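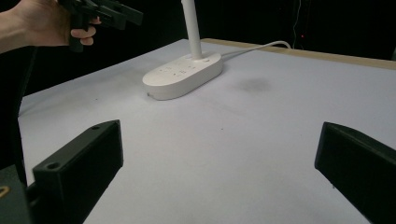

Fig. 2. Demonstration table with lamp and two hand-held grippers.

Section 13. Setting up the visitor table

This section covers the hand-held gripper table at the open day. It assumes you have read Section 12 and that you don't believe everything in the Jilance brochure.

1. Cover the table with the pale sheet and pull it as flat as it will go. The brochure says any surface will do. We have not found that to be so, and a black gripper is hard to follow on a dark tabletop.

2. Stand the lamp toward the back, with the touch controls facing you. Run its cable over the rear edge of the table.

3. Switch off the room lights behind the table. Leave the aisle lights on.

CAUTION: Visitors lean on the table in the dark. Keep the cable clear of the side where they stand.

4. Open the fingers of each gripper all the way and check the screws. Dale Gauthier keeps the right driver. Do not use a pocketknife.

5. Pick up one gripper and hand the other to your partner. Practice moving near the lamp without knocking it over. Do this before the doors open.

6. Let visitors try the gripper one at a time. Limit each turn to 2 minutes.

NOTE: Do not tell visitors that the robot "learns by watching." A person is holding the tool and a person is doing the work. If someone asks what the recordings are good for, say that they are used in training and that results vary. The figure of 53 tasks on the Orum poster has no source that we could trace, so please don't repeat it.

7. If a visitor asks to see a robot repeat the move on its own, send them to Sylvie Morin at the front desk. Don't promise that it will work. At the November rehearsal it was promised twice.

8. At closing, switch off the lamp at its base, close both grippers and return them to case 1692. Report any loose finger to Dale before you leave.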